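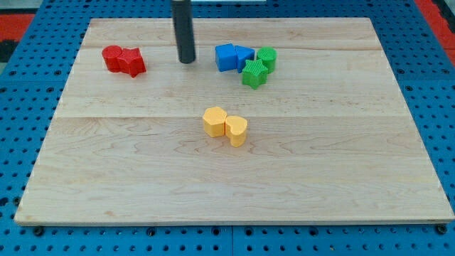
Board on the blue pegboard table, October.

Notebook > Rental search > Listings

October, 4 pm. Went back to the duplicate listings problem. Drorkgate sends us the same house under 2 owner names when a cleaner or cousin manages the calendar, so a guest searching near the harbor sees it twice at different prices. Matched on address and bed count first. That caught 11 pairs, 4 of them wrong – upstairs and downstairs flats in one building. Added the door code field and the wrong ones dropped out.

Pleteo feed still has no minimum stay. Left it blank on our side. Aliki will ask them again.

To do: rerun on the next 100 bungalows, check pet fees.

Comments

Jihad Chidiac: Door code is empty for most cabins. Try the key pickup note.

Sibel Şimşekoğlu: Pet fees are per night in the Statard feed, per stay everywhere else.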